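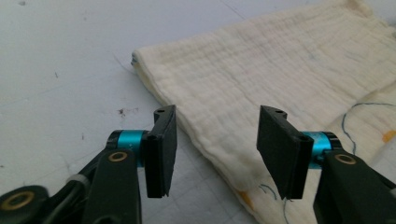

You're being too hard on the no-spend month, a reader wrote under my last post. It worked for me, I came out almost $1000 ahead, and I don't see what there is to be grumpy about.

Fair enough. I'm glad for anyone who ends a month with more than they started with. But I've now done this thing three times, read far more about it than any adult should, and I still don't believe most of what gets said for it. So I'm going to be grumpy at greater length.

If you've been spared so far, the idea is that you pick a month (usually January, when everyone is broke and sorry) and you buy nothing except what you need. Rent, utilities, food, gas, medicine. Everything else waits. At the end you add up what you didn't spend and you post the number.

It's the number I have trouble with. Where does it come from? The reader didn't say, and I'm not picking on that one comment, as hardly any of the posts I've read say either. Some people compare with the month before. If the month before was December, well, I could stay in bed for four weeks and beat December. Some people add up the price tags of everything they wanted and put back. I could save $4000 that way by walking slowly through a furniture store.

My own first try looked great on paper. Then February came and I bought the boots, the haircut, the birthday present I'd been late with, and a replacement for the pan I'd been putting up with. I had moved my spending one page over on the calendar. When I put the two months together the difference was $40, and I'm pretty sure that was because we were both sick for a week and ate toast.

The app

For the second round I used Zomier, which a lot of you recommended. You tell it your rules, it connects to your bank, and every day without a "slip" you get a little green leaf. I liked the leaves more than I'd care to admit.

What I didn't like was that it counted my dentist as a slip. It also counted the hardware store in Stevport, where I'd gone for a toilet valve at nine at night with water on the bathroom floor. You can appeal a slip, but only by typing in a reason, and after a while I noticed I was writing little apologies to my phone about plumbing. Meanwhile the two streaming services I'd forgotten to cancel sailed through as "recurring" and never cost me a leaf.

The free version ran out after 30 days and then it wanted a yearly subscription. An app for buying nothing, with a checkout page. I let it lapse. The emails still come, and the last one, on 17/10/2023, asked me if I was ready to "get ahead of January." I was not. 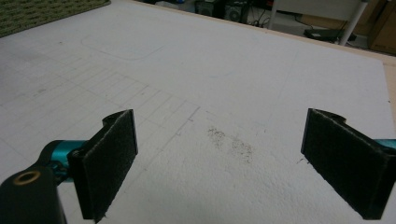
What people count as need

This is where the whole thing gets slippery for me. Read enough of the rule lists and you'll see that everyone has one large exception, and it's always the thing they spend the most on. The coffee people allow coffee. The gardeners allow seeds because seeds turn into food. I saw one list that permitted "experiences," with no limit on what an experience might cost.

I'm no better. Mine was books, on the grounds that they're good for me. I have a shelf of unread ones that would get me to retirement, and I still walked into Cheung Books on the second day of my third try and came out with a hardcover. I told myself it was research for this blog. I have yet to open it.

And some people's lists have nothing left to cut. I had a few years like that in my twenties, when every month was a no-spend month and no one gave me a leaf for it. I get a bit itchy when being short of money for four weeks is sold as a cleanse, with a printable chart to color in.

The stocking-up problem

Something else I did, and I've seen plenty of others do it too: I shopped ahead. The week before my second try I placed an order with Zuvstead for "basics," so I wouldn't be caught short. Dish soap, batteries, socks, lightbulbs, enough tape to wrap the garage. The total was bigger than my normal order. Some of those batteries are still in the drawer, and I wouldn't swear they've got any life in them.

None of that showed up in my result, naturally. It was in the wrong month.

I went back and checked a few of the blogs that post big numbers, to see if they mention anything similar. A couple of them did - usually near the bottom, in a cheerful sort of way, under "prep." One had a whole separate post on the prep, with shopping links. Make of that what you will.

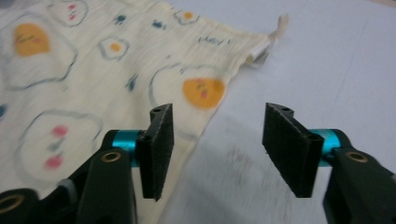 Would I do it a fourth time?

Probably, but with different bookkeeping. I'd count three months instead of one, so the before and the after both go into the sum. I'd compare them with the same three months a year earlier. I'd cancel the forgotten subscriptions on day one, before giving up anything I enjoy, and I'd leave the app out of it.

I did get one useful thing from my three tries, so let me put it in for balance. Around the middle of each one I stopped opening shopping sites out of boredom. It came back, both of the first two times, within a couple of weeks. The third time it's come back only partway, and I don't know what was different. It might be the month. It might be that I deleted a couple of accounts and can't remember the passwords to start over.

To the reader with the $1000: if you still have your statements for the months on either side, I'd like to hear what they say. If the money is really still there in spring, I'll write that up too, and I'll put it at the top of the page. The comments are open until the end of the month, after which the spam gets to be too much for me.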